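Second Life for the Office Tower

At Barbu, the refurbishing workshop in Ondthorpe, a desktop computer is assessed with its side panel off before any decision is made about resale. Memory comes first, and the graphics card and power supply are examined in turn.

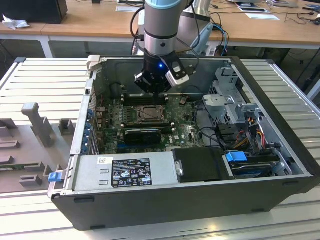
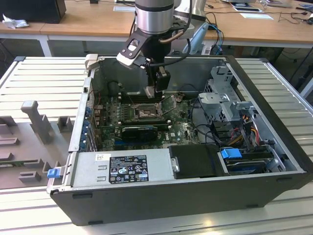

An open tower on the worktable, memory slots and power supply in reach.

Dorin Pană disagrees with the order of work. He would begin with the power supply, he wrote to the magazine, as a failing unit can make sound memory look faulty, and he has discarded good modules on that account.

The workshop maintains its sequence. Its records list 3,145 machines returned to use since January, most of them to schools. Each carries a warranty of 33 weeks, and parts removed from unrepairable towers are labeled and shelved by model.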